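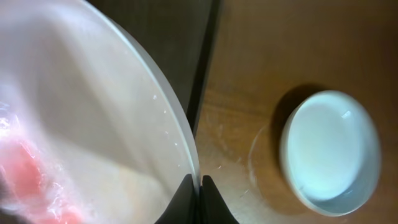
Home | Kitchen | Mixing & Prep | Glass Bowls | Spare Parts | Contact

Povus Large Glass Mixing Bowl

Item no. 1641
Supplied by Zemham Kitchen Equipment

The Povus is a one-piece bowl in clear glass with a thick rounded rim. It is intended for mixing, soaking, rinsing produce and serving cold dishes. The wall carries no printed scale. Buyers who need graduations should order the Pladside measuring bowl, listed separately.

Specifications

Material: tempered soda-lime glass
Rim: rounded, no pouring lip
Inside height: 123 mm
Base diameter: 116 mm
Maximum oven temperature: 200 °C
Microwave: yes
Freezer: no
Dishwasher: yes, upper or lower rack

Use and care

Allow the bowl to reach room temperature before it goes into the oven. Do not set a hot bowl on a wet or cold surface. The bowl is not suitable for gas, electric or induction burners.

Repeated washing in hard water leaves a milky film on the glass. Fill the bowl with one part white vinegar to four parts warm water, let it stand for half an hour, and rinse. A film that remains after two treatments is etching and cannot be removed. Metal whisks may leave gray marks on the inner wall; a paste of baking soda takes them off.

Lift the bowl with both hands under the wall when it is full. Inspect the rim before each use and discard the bowl if it is chipped.

Packing

Single bowls ship in a double-wall carton with molded pulp inserts. Nested sets have a paper sheet between each pair; keep the sheets for storage. Breakage in transit must be reported with the carton number. Replacement requests go to Hussam Harb in the parts office.

Page revised 3/20/19. Oven rating corrected.

Shares: 16 | Comments: 2

Related items
Pladside Measuring Bowl
Ghanem Silicone Bowl Cover
Povus Small Glass Bowl, set of four
Ghanem Non-Slip Base Ring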